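Linar Pantry Containers - README

Welcome! Linar is a small collection of notes and pictures on clear plastic food storage containers, the kind with snap-down lids that end up stacked in every kitchen cupboard. I started it in September while sorting out the shelves at Cui, our shared kitchen, and it got bigger than I planned (more than 40 entries now, which still makes me happy).

What's in it

One entry per container, each with a short text note and any pictures that go with it. The notes cover the lid, the clips, the gasket if there is one, the labels, and how the thing stacks. Please read the notes along with the pictures - clear plastic is lovely stuff but it hides its own edges, and a lid seen at an angle can look like a completely different lid.

Entry 26, lid and latches

Still has its labels on, so it went in the "as bought" group. I love these for dry goods: you can see how much rice is left without opening anything!
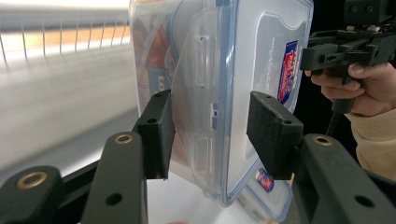 Clear container on its edge, latch tabs along the side of the lid and a red and blue label on its face.

Fields

name: whatever we call it in the kitchen
lid: clear, frosted or colored
clips: where they sit and how they fold
gasket: color, or "none seen"
labels: yes, no, or partly peeled
stacks_with: other entry names, if tried
notes: anything else, go wild

If you can't tell from the picture, write "unsure". I would much rather have an honest "unsure" than a guess, especially for lid color, because frosted and clear plastic swap places depending on the light.

Gaskets and clips

My favorite part of the whole collection. A bright gasket makes it so easy to match a lid to its box when the drying rack is full, and wide clips are kinder to cold fingers.
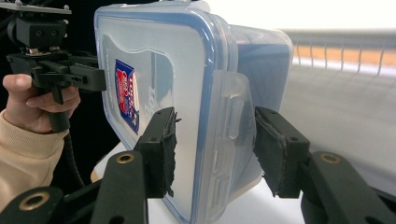 Frosted lid with a bright blue gasket and a wide locking clip on the right.

When you write up a gasket, follow it around the rim and say which sides you can see. Two of the early entries just say "blue" and I'm slowly going back through them.

Known gaps

No glass containers yet. Round ones are badly underrepresented - the Prasance shelf is full of them and I haven't gotten there. Volume is missing wherever the label didn't give it. Brand names are left out unless the whole name is readable.

Adding an entry

Copy the template, fill in what you can, and send it to Kiều Hầu, who looks after the Dedex folder where new entries wait. Odd lids and orphaned boxes are very welcome!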